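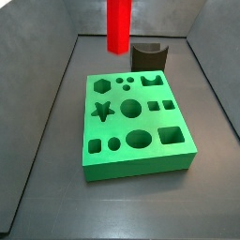 Progress report to the Delorme fund
Project: Nolosico sorting boards
From: Lise Arsenault, Stiltia
2024-11-05

Hi all,

I know the form asks for one page and I've gone over again, sorry, but there's a lot to tell you this time and most of it is good!

The big news is that the green board is the one. Those of you who came by in March will remember the first layout, with everything lined up in neat columns like a muffin pan, and how quickly the kids worked out that they could just go left to right. The new layout is much more of a jumble. The star sits right next to the big circle, the hexagon is up in the corner by itself, and the large square is down at the front on the right where little hands tend to go first. I moved the oval to the front as well (it used to be at the back and it got ignored for weeks).

We also kept the two small squares side by side, even though one is only slightly smaller than the other. I went back and forth on that. Two of the teachers thought it was mean. But it's the spot where the kids slow down and start turning the piece over and comparing, and I'd hate to lose it, so it stays unless you feel strongly.

The arch is my favorite part, I'll admit. It's the dark gray piece with the scooped-out top, and its hole is the saddle-shaped one in the back right corner. On the old board we had a plain rectangle there and it was finished in seconds. With the curve cut into one edge you have to think about which way around the piece goes, and whether you're holding it on its side. One little boy stood it up on the table like a bridge and drove a truck over it for the whole session. I counted that as a success in my notes, and you're welcome to disagree.

The three little round holes in a triangle are the part I'm least sure of. The idea was that they'd read as a set, and the older group does see them that way. The younger ones use them for poking fingers in. I've left them alone for now and I'd like one more term of watching before I change the drawing.

Foam and cutting

Genorus delivered the second batch of foam and it's a better green than the first, nice and bright, and the holes look darker down inside so they're easy to pick out from across a table. We had ordered enough for 100 boards. After cutting we have 3 we can't send out, all with ragged points on the star. Those inside corners are just hard to cut cleanly. I've asked for a slightly blunter star on the next drawing.

The block is thick on purpose. A thinner one would have been cheaper (I know, I know, the budget line) but the pieces lean over and fall out, and then somebody cries.

Pieces

I'm still arguing with myself over the tall red bar. It's lovely to hold and everyone reaches for it, partly because of the color. It also sticks up a long way once it's in, so it gets knocked. A shorter version is on my list. The dark gray on the arch is fine but it disappears under the table every single time, and I'd like to try it in yellow.

Classrooms

We're in six rooms now, with boards going home on loan from three of them. The loan boards come back a bit chewed. The teachers want a bag for the pieces, and I said yes before I had checked whether the money was there, so please see the request below.

Money

We're on track apart from the foam, which ran over because of the extra thickness. I'd like to move what's left in the printing line across to cover it, since the instruction cards have shrunk to a single sheet. The bags would come out of the same line if you agree. I've attached the spreadsheet with both changes marked.

Next up

New star drawing to Genorus, short red bar, yellow arch, then the second round of classroom visits. If anyone from Delorme would like to sit in on one, mornings are best, and wear something you don't mind kneeling in. I'll send dates once the schools have confirmed.

Thanks so much, as always,
Lise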